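Home Tours Merch Vinyl Tickets Contact
Print this page E-mail to a friend

Groklow: The Reunion Box, 4 LPs

Groklow broke up over a tour bus thermostat and got back together over a tax bill. The Reunion Box covers the part in between and the July shows that followed, including the night in Cukidik when the singer forgot the second verse of the hit and the crowd very kindly forgot it with him.

You get four records in a heavy slipcase, a 264-page book of lyrics and grudges, and a poster folded in exactly the place you would not want a poster folded. Firach Records pressed 300 copies. The first 135 come with a signed card, signed by everyone except the bass player, who is still thinking about it.

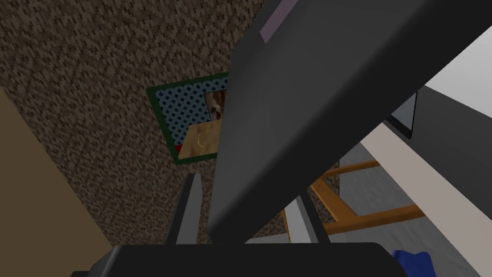

Gripper with two light gray fingers

Sound is taken from the original tapes, remastered at Arabzadeh Studio. The drums are louder now. The drummer owns the tapes.

Side seven is all between-song talk. Some fans consider it the best side, and so does the band's lawyer, who asked for a few small cuts.
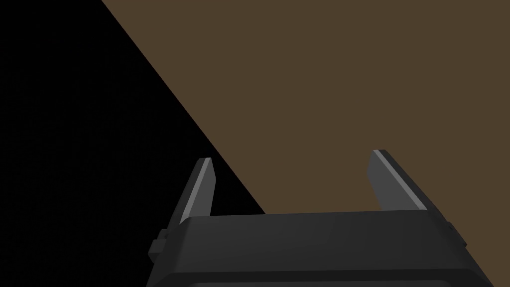

BOX SETS & LIMITED EDITIONS

Orders ship from January 28, 2020. Please don't write in asking for a low number; we pull from the top of the pile. Corners that arrive crushed will be replaced if you tell us within a week and keep the packaging. A download code is tucked inside the book, stuck to the page with the apology.
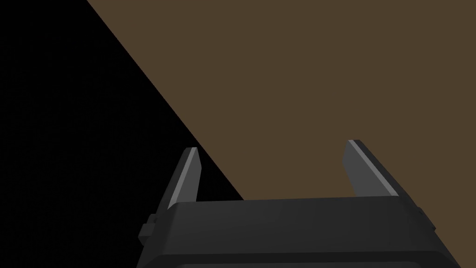

Is the bass player on the new live recordings?
He plays on all of them, though on two songs he asked to be credited as "bass."

Print this page E-mail to a friend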